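Rascombe, Cell 2: fault review meeting
October 2024

Present: Ursina Frei (chair), Lorcan Geraghty, Edem Bonsu, Carola Lammers (minutes)
Apologies: Jolán Halász

1. Minutes of the last meeting
Accepted without change.

2. Right arm, grip force fault
Edem reported that the right gripper stopped with error 616 during the bit sorting work. The controller gave no warning before. After the restart the fingers closed with 40 newtons, although the limit is set lower in the task file. Lorcan asked if the limit is lost at every restart. Edem has tried it two times and both times it was lost. The left arm keeps its value.
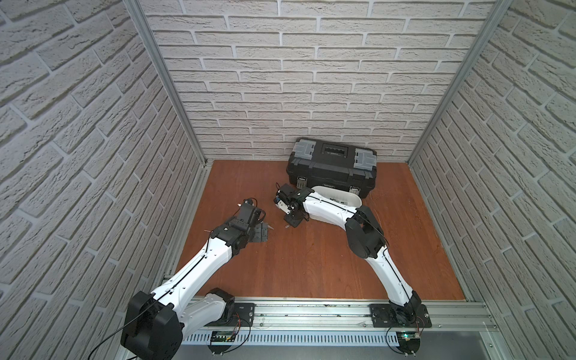
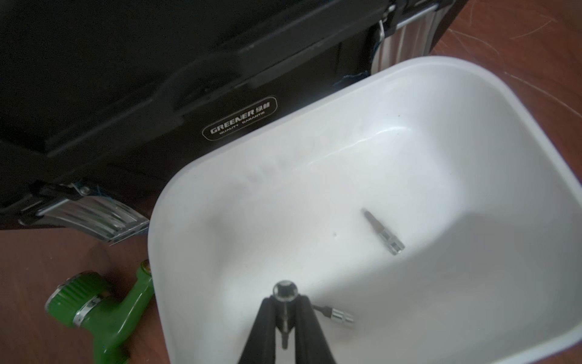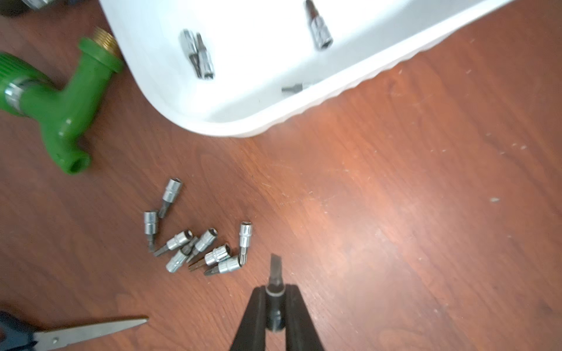 Cell 2, bit sorting. First picture: both arms. Second and third: gripper views with a part held.

3. Safety
Ursina reminded that no hand goes inside the cell before the power is off, also for picking up a dropped bit. Carola asked for a written restart procedure. Agreed.

4. Actions
Edem: send the log to Fondon and ask for the corrected firmware.
Lorcan: run 200 grip cycles on the right arm at low speed, after the firmware is installed.
Carola: restart procedure, draft to all.
Cell 2 stays locked until Ursina signs the release.

Next meeting: December.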